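A Morning at the Tustora Open Day

28th November

I went to the Tustora open day expecting to be sold something, and I was. The company takes back worn clothes through bins in store lobbies and says it gives them "a second season." Visitors got a paper badge, a cup of weak coffee and a tour.

The sorting floor

The first stop was the sorting floor, and it was the best part of the visit. Bags are tipped out onto a belt and sorters pull pieces into bins by type: denim, knits, pants, coats, and a large one marked Other. They work fast and they don't look up. I asked how long a person has to decide on one garment and was told 3 seconds, which seemed short to me for spotting a broken zipper or a stain on the inside of a cuff.

Our guide said the site takes in 2,000 bags a week. I asked how much of that is ever worn again. She said "the majority finds a new use," and when I asked whether cleaning rags counted as a new use, she said yes. So I still don't know.

The fiber talk

Next came a talk by Dalisay, who make a yarn with 30 percent recycled cotton in it. The sample sweater was nice enough, a little stiff at the collar. The other 70 percent is new cotton, a fact that sat on the last slide in small gray type. Someone behind me asked about shedding in the wash and was promised a data sheet. It had not come by the time I wrote this.

Grading and resale

Pants, I learned, are the hard category. Sizes wander between brands, hems get altered, and faded pinks and browns sit on the racks far longer than black or navy. Tustora grades them A to C and sends the A grade to Kandeo, its resale partner. A pair in dusty pink might do well in May and go nowhere in winter – I'd have guessed that without a tour, but it was good to hear it admitted. 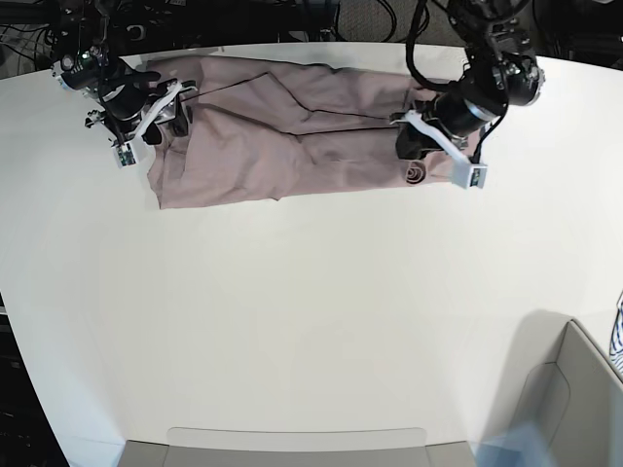 The shop

The tour ended, of course, in a shop. Prices were higher than at my local thrift store, and the tags carried a Trovum code that is supposed to tell you the history of the garment. I scanned 2 of them. One gave me a fabric type and a washing symbol, the other a page that wouldn't load. I bought a gray scarf with no tag on it at all.

Getting there

Parking is free but badly marked; use the second gate. The coffee is in the lobby only, and the tour involves a lot of standing on concrete.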